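Chapter 7
Jaws, Pads and a First Grip

Before you start
You should have the finished handle from Chapter 5 and the trigger linkage from Chapter 6. The linkage should move through its full travel without catching. If it catches, go back and fix it now, because everything in this chapter hangs off the end of it.

Tools and parts for this chapter:
Two printed or cut jaw arms, left and right
Two pad carriers
Finger pad material, two kinds if you can get them
Four pivot screws with matching lock nuts and washers
Return spring
Small screwdriver, hex keys, flat file, calipers
A kitchen scale that reads in grams
Fruit

The last item is not a joke and you should buy it before the weekend you plan to work. Section 7.5 uses it up.

7.1 What the jaws have to do

The Plikus is a hand-held gripper. You squeeze the trigger, the jaws close, and whatever is between them is held until you let go. There is no motor in it yet. That comes in Chapter 9, and builders who joined the book at the motor chapters are often tempted to skip this one. Please read it anyway. A motor will close a bad pair of jaws just as badly as your hand does, and your hand can at least feel that something is wrong.

A jaw has to close on things that are not the size you planned for. The drawings in the appendix give an opening of 75 millimeters between the pads with the trigger released. That is enough for most things a person would pick up one-handed from a table, and not enough for a big orange or a full-sized mug taken across the body. You can make the arms longer. If you do, the tips will move farther for the same trigger pull, they will press less hard, and any slop at the pivot will show up larger at the pad. The readers at the Urkorico workshop who built the first batch tried long arms and most of them went back.

A jaw also has to stay in line with its partner. When the two pads meet off center, a round object gets pushed sideways as it is squeezed and rolls out of the front. Builders usually blame the pad material for this. Check the alignment first.

7.2 The pivot

Each pad carrier turns on a single screw at its base. The screw does two jobs: it holds the carrier to the arm, and it is the axle the carrier swings on. For that reason the plain part of the screw, without thread, should pass through the hole in the carrier. If thread runs in the hole it will act as a file. On printed parts you can see the result after an evening of use as a gray dust around the screw head.

Drill the hole slightly under size and open it up by hand. Turn the drill bit in your fingers. Stop when the screw drops through under its own weight and does not rattle.

Tighten the lock nut until the carrier will not move, then back it off until it swings freely – usually less than a quarter turn. Mark the nut and the arm with a pen line so that you can see later whether it has crept.

7.3 The pads

Most of the questions sent in about the first edition were about pads. The short answer is that a soft pad with a textured face will hold most household things, and a ribbed pad will hold round and slightly uneven things well as long as the ribs run across the direction in which the object wants to slip. Smooth hard pads are poor at nearly everything.

We sell no parts and you can use what you have. Güneş, the supplier listed in the appendix, stocks sheet that can be cut with scissors. Stimska sells molded pads that fit the carriers without trimming. Bicycle inner tube works and smells. Whatever you choose, clean both faces before gluing and let the glue cure for 16 hours before you put any load on it. Two hours is enough for it to feel dry and far too little for it to hold.

It is quite all right to fit a different pad on each jaw. In fact we suggest it for a first build. You will learn more about pad materials in one afternoon than from any table we could print, and you can swap the losing side later.

7.4 Fitting the spring

The return spring opens the jaws when you release the trigger. Hook it to the arm first and the body second. Wear glasses for this step. Work the trigger ten times slowly and watch both jaws. They should start moving together and stop together. If one lags, its pivot is too tight.

7.5 Setting up for the grip test

Fruit makes good test objects. The pieces differ in size and skin, they are heavy enough to matter, and they bruise, so you find out when you have pressed too hard. Get several sizes of citrus and at least one apple. The heaviest orange in our own test set was 224 grams, close to the limit of what the Plikus will lift without sagging at the wrist.

Weigh each piece and write the number in your build log. Then lay everything out on a bed or a folded blanket. A hard table lets the fruit roll away while you are still lining up, and a dropped orange on a tiled floor is the end of that orange. Leave enough space between the pieces that the open jaws can come down around one of them without nudging the next.

Begin with the smallest. Bring the gripper in from above with the jaws fully open, one pad on each side of the fruit, and stop there. Look at the gap on the left and the gap on the right. They should be close to equal before you touch the trigger. A second person with a second gripper can work from the other side of the bed, and it is useful to compare notes if your pads differ.

Figure 7.1. Jaws open on either side of a tangerine before the grip. The left jaw has a blue textured pad and the right jaw a dark gray ribbed one. Larger fruit waits behind. 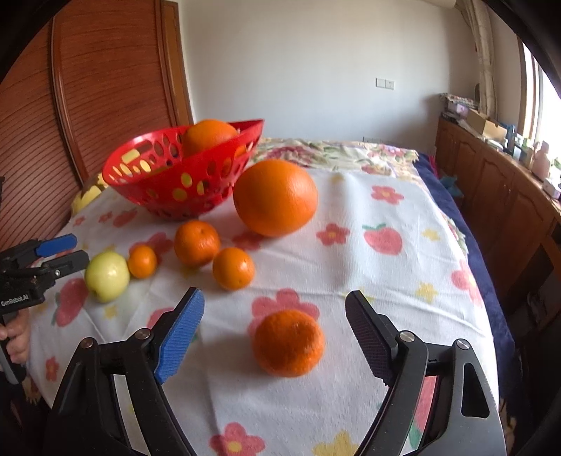

7.6 The first grip

Squeeze the trigger slowly until both pads touch the skin, then a little more. Lift the fruit a hand's width off the cloth, hold it while you count to five, and set it down again. Write down whether it slipped, turned or stayed put, and go on to the next size up.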